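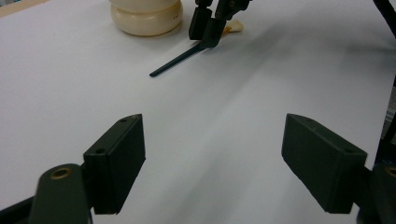

MEDIA RELEASE | Robotics and Automation

September 10, 2019

Hikside shows new method for teaching robots two-handed work with small objects

Robotics company Hikside has released the first results of a method for teaching robots to handle small household objects with two grippers at the same time. The method was developed together with the engineering firm Calteck and is named Kovatance.

With Kovatance, a person holds one gripper in each hand and does the task directly on the table. The movement of both grippers is recorded, and the recordings are later used to train the robot. The person does not need to steer a robot arm from a distance, and no programming skill is necessary.

In the study, the operators worked with slender objects such as brushes and rods, and with a cup to hold them. These objects are light and they roll easily, so a small error in the angle of the fingers can move the object away from its place. For a robot this is still a difficult kind of work. 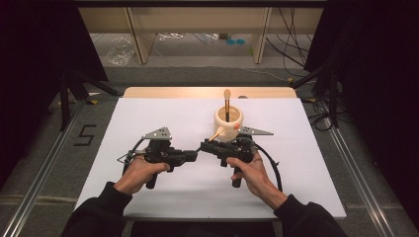 Each operator received 30 minutes of practice before the recording started. After this, 28 demonstrations were recorded for every task. The trained robot then completed 75 per cent of its test attempts without help from a person. An attempt was counted as a failure if the object fell, or if one gripper touched the other.

The researchers also compared the new method with their older one, in which the operator moved the robot by joystick. Recording the same number of demonstrations took two hours with the hand-held grippers. With the joystick it took a full working day.

Most of the failed attempts happened when the object was passed from one gripper to the other. Hikside has been working on this part since August, and a new shape of finger is being tested.

The results were obtained in the laboratory under constant light. Behaviour in ordinary homes and workshops was not part of the study.

The full report is available from Hikside on request. Media enquiries can be sent to the Hikside communications office.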